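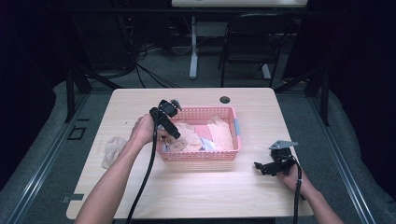

About Skurkari

Skurkari is a sewing and mending school in Andarthorpe. We teach people to fix the clothes they already own, and to make new ones when the old ones really have had enough. Our students are teenagers, grandparents, nurses coming off a shift, and quite a few people who swore they would never touch a needle again after eighth grade!

How we started

Joni Toivonen and Bianca Coman met at a fabric swap and spent most of the afternoon arguing over how to fix a ripped pocket (Joni wanted a patch behind it, Bianca wanted to rebuild the whole thing). They began teaching together that September, one evening class, six students, two sewing machines and an iron that tripped the breaker if the kettle was on. Both methods for the pocket are still in the beginner course. We let you pick.

We moved to our present rooms on the second floor of the old Rulteo building when the evening class outgrew Bianca's dining room. It has tall windows on the north side and enough outlets, finally.

What we teach

Start Here is our eight-week beginner course. You learn to thread a machine, sew on a button so it stays, put up a hem, replace a zipper and read a simple pattern. By the end you will have made a drawstring bag and a pair of pajama pants, and the pants will fit, because we spend a whole evening on measuring.

Mending Club is looser. Bring whatever is torn and work on it with a teacher nearby. Sze-wing Pan runs it and she is a wonder with knits — if you have a sweater with moth holes, bring it to her first.

Sebastian Preda teaches pattern drafting and tailoring for people who are comfortable at the machine. His jacket course runs all winter and is hard work, and people come out of it with jackets they wear for years. Tudor Hodoroagă looks after our machines and teaches a one-evening class on cleaning and oiling your own. It fills up fast, so sign up early.

Last year we taught 114 class sessions, and the tally sheet by the Mending Club door reached 1,197 repaired pieces. We would love to see 2,000!

Coming to class

You don't need your own machine, though you're welcome to bring one. Thread, needles, pins and chalk are included in every course fee. For Start Here you buy your own fabric, and we send a list two weeks ahead with the yardage for each size. Please wash cotton before you bring it in.

Evening classes begin at 6:30 and the door opens at 6:00. There is an elevator at the back of the building, next to the bike racks.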